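Winoretti Ceasefire Statements, data card

Version of 18 May 2023. Maintained by Kalliopi Dimitriou, who also answers the mail, slowly.

The set holds 3139 public statements on ceasefire talks, issued by 54 foreign ministries and translated into English where the ministry had not already done so in its own fashion. Each record has a date, a speaker's office, the talks referred to and the full text. Statements announcing a Ramadan truce have their own tag, as do those regretting the end of one.
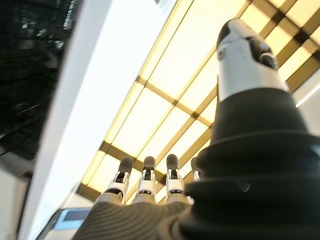 Thumb of a robotic hand, seen from below against ceiling light panels.

Labels run from "progress" to "grave concern". Annotators were asked to separate "great progress" from "significant progress" and agreed less often than the diplomats did. We kept both labels. A sample of 300 records was labelled twice, and the disagreements are in the notes file, some of them quite heated.

Known problems: the August records contain many duplicates, as several ministries reissue last year's text with a new date. Joint statements appear once per signatory. Please don't use the set to predict peace. Wokier tried.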